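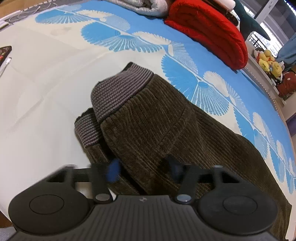

Première année de droit international à Baltdale, semestre 2, et me voilà bénévole à la permanence étudiante Skerura. On y aide les demandeurs d'asile à remplir leurs dossiers. J'imaginais des plaidoiries — j'ai surtout appris à débourrer une agrafeuse.

Le formulaire fait 23 pages. La page 9 redemande la date de naissance, des fois qu'elle aurait changé depuis la page 1. Archie Baxter, qui nous encadre, en a relu 235 en avril et garde un calme que je trouve suspect.

Mes parents voulaient une avocate d'affaires. Je leur ai annoncé que je gardais l'option droits humains l'an prochain. Ma mère a demandé si c'était payé.

Rechercher sur ce blog OK

À lire aussi
Ma colocation à Eshun, bilan provisoire
Rater un oral avec méthode

2 commentaires
Nadège : la mienne a posé la même question !
Tilio : vous prenez encore du monde ?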